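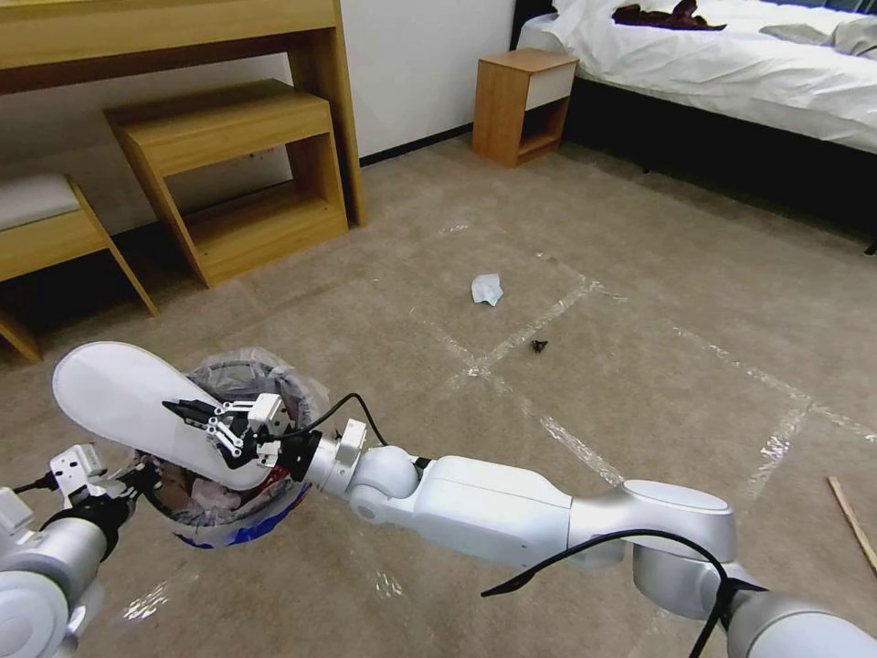

Week 2 – Long tasks and where they break. I want to start with the tidy-up task, because it's the one we get the most questions about and the one I learned the most from. We call it Lagman. Look at how much is going on even with one flat white thing held over the bin: the arm has to get there, line up with the opening and let go at a sensible height. All of that is a single subgoal in our method.

The idea is pretty simple. A planner picks the next object, a policy does the pick and the drop, and a checker decides if we move on. Oddur Kirkegaard wrote the first checker, and it was way too trusting!

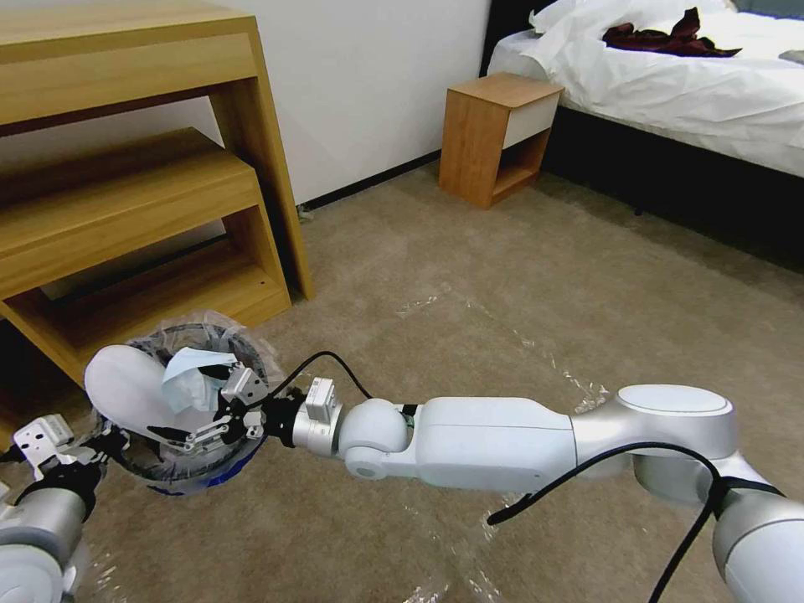
Fig. 1. Face mask in the gripper, over the bin.

Soft stuff is its own headache – a mask has no one shape, so we grasp by region. We trained on 900 demos, and the last 50 were soft items only. I'd do it the other way around now.

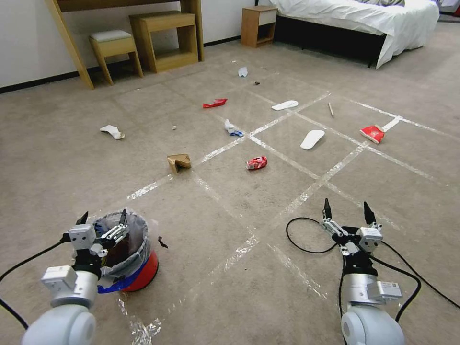

The other big choice is ordering. Our planner goes nearest first, and the Vadbridge baseline picks whatever it's most sure about. Think about which one you'd want on a messy floor, and what happens to each when a grasp fails.
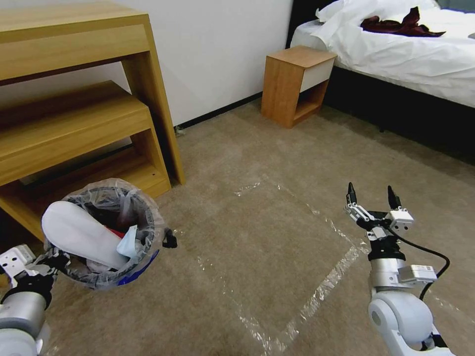 Fig. 2. Right gripper open and empty, carpet inside the tape clear.

For next time, read the Plorkix notes up to page 26 and bring one way to fool the checker.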